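Welorby Shared Kitchen: Frequently Asked Questions

Last updated in April. If your question isn't covered, write to the front desk through the contact form. Ngozi Yusuf reads the messages most mornings before 9.

Who can book the kitchen?

Anyone over 18 who has done the walk-through. Most of our members are small food sellers, supper clubs and people cooking for family events. You don't need to run a business. If you plan to sell what you make, you need your own food handler card and your own insurance, and we keep a copy of both.

How do I book?

Use the calendar on the members' page. Slots run in blocks of 2 hours. The first and last 15 minutes of your booking are for setting up and cleaning, so plan your cooking time around that. Back-to-back blocks are fine if they are open.

What does it cost?

The rate is shown on the calendar and depends on the time of day. Evening blocks cost more. There is a refundable deposit of $100, which we hold for as long as you are a member and send back when you leave.

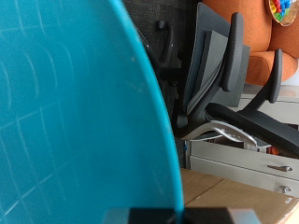
Scuff marks on a teal surface.

What happens if something gets damaged?

Tell us the same day. Scratches and ordinary wear are not charged. Broken equipment is looked at case by case, and we take the cost from your deposit only if it was misused. Please don't try to repair the mixers or the slicer yourself. Put the red tag on the plug and leave a note at the desk.

Which room should I pick?

There are two. Poritz is the larger one, with the gas range and the double oven. Ueda is smaller, has induction burners only, and stays cooler in summer. Bakers usually want Poritz. For sauces, pickles and anything in jars, Ueda is enough. Induction needs flat steel or cast iron pans, and there is a set in the lower cabinet if yours don't work.

How hot do the ovens get?

The double oven is reliable up to 400 degrees. Past that, the left side runs hotter than the dial says. Use an oven thermometer if it matters. Preheating takes about 25 minutes with both doors shut.

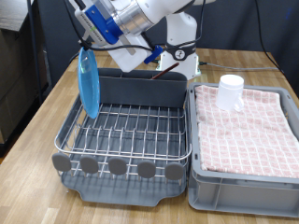
Dishes are the most common source of complaints between members, so the rule is spelled out in the agreement you sign. Everything you use is washed, rinsed and put away before your block ends. Plates go in the rack on edge, like the light blue one at the left end, and not stacked flat, where water sits between them. Sheet pans don't go in the rack at all. Dry them with a towel and slide them back into the tall cart. If the member before you left a mess, send us a message before you start cooking so it isn't put down to you.

Can I leave ingredients overnight?

Dry goods, yes, in a sealed container with your name and the date on it. Each member gets one shelf. The refrigerator is for same-day use unless you rent cold storage. Anything without a label is thrown out at closing. 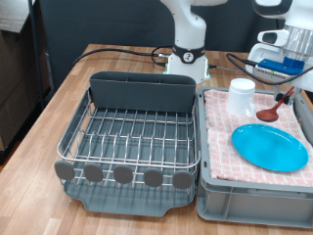 Where do I park to unload?

Use the bay on the Zullora Street side. It is limited to 20 minutes, and after that you need to move to the public lot across the road. The side door code is in your booking message.

Can I bring a helper?

You may bring up to three people. They don't need to be members, but you are responsible for them, and they need closed shoes and tied-back hair like everyone else. Children under 12 can't be in either room while the burners are on.

What about allergens?

Neither room is free of nuts, wheat or dairy. Wipe down every surface before you start, even if it looks clean. We can't certify a batch as free of anything, and your labels shouldn't suggest that we do. Purple boards and knives are kept apart for allergen-free prep. Please return them to their own hook.

Can I cancel?

Up to a day ahead, for a full credit. Later than that, you lose the block unless another member takes it. 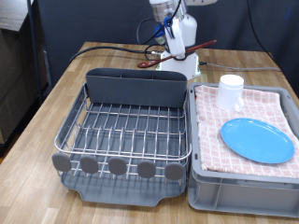

Ngozi Yusuf adds that a swap is often quicker than a cancellation: post the block on the members' board first, and if it gets picked up, the credit goes through the same afternoon with no form to fill in.

Do you sell gift cards?

Not at the moment. You can pay for another person's first block if they have already done the walk-through.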